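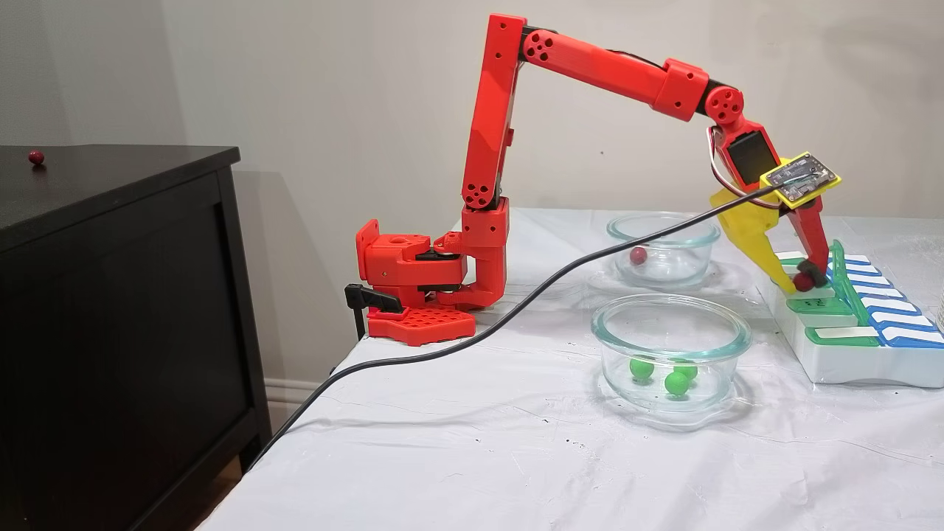

## Sorting table: bowls, cloth, ball stock

Estela, replies inline. I have trimmed the part on storage boxes, as Witold is dealing with that separately.

> On a morning in February, Estela Yáñez wrote:
>
> I am updating the Ravine table sheet and would like to settle three points before it goes out.
>
> 1. The sheet says "bowl, clear, medium". Which bowl? We have at least two sorts in the cupboard and they do not stack with each other.

Belonov, plain glass, no rim pattern. Brimful capacity is 1,114 ml, measured by weighing the water on the kitchen scale. The catalogue only says "one litre", so please put the measured figure in the sheet. The other sort in the cupboard is the Lelter, which has a slightly narrower foot and slides more easily on fabric. Keep those for spare parts and do not mix them on one table.

Clear glass stays. Birgit tried the opaque white bowls last term and the contents could not be read from a low seat. With glass the colour of the balls shows through the side, as it does on the table at the top of this message: greens in the nearer bowl, dark red in the farther one.

> 2. Bowl positions. The old sheet has them side by side, parallel to the front edge. Arne says he sets them one behind the other. Is either correct?

Arne's arrangement is the current one. Nearer bowl towards the front edge, farther bowl behind it, both in the middle part of the table. Green goes in the nearer bowl. The side-by-side drawing dates from the long table, where there was no toy keyboard to fit in. The keyboard now takes the right-hand edge and anything parallel to the front ends up crowding it.

I would not give exact centre distances. The cloth is never laid in quite the same place and people end up measuring from a hem. A drawing with the two circles and the keyboard outline is enough.

> 3. Cloth. The sheet asks for white, but the coloured ones wash better. Could we allow grey?

No objection to grey for general use, but keep white for this table. The dark red balls are noticeably darker than the reds in the old set and on the grey cloth under the ceiling lights they are hard to pick out. Greens are fine on either.

The white cloth should be pressed before use. Folds deep enough to stop a rolling ball are a fault and should be ironed out. Small creases can stay. I have also asked Bronwyn Lowther to hem the two new ones at 2 cm instead of the wide hem we have had, which makes a ridge near the front edge.

> Also, are we short of balls? The tin looks light.

Yes. Kröger supply them in bags of 36, single colour. We need one bag of dark red and one of green. Do not order "red" without checking the shade code on the old bag label (it is taped inside the tin lid), as the standard red is brighter.

Other amendments for the sheet:

- "Xylophone" should read "toy keyboard" throughout. The key frames are green and blue, so describe it by those colours.
- Wash bowls by hand. The dishwasher has left a haze on the older ones.
- Delete the paragraph about the paper doilies.
- Budget line for cloths and balls together is 400, unchanged.

The drawing can go on the back of the sheet if the front is full. Send me the draft before it is laminated, please, the last one went through with the wrong bowl on it.

Birgit Brandes is copied for the order.

Arne, if you still have the original of the long table drawing, could you mark it withdrawn?

W. Krajewska has the tin key this week.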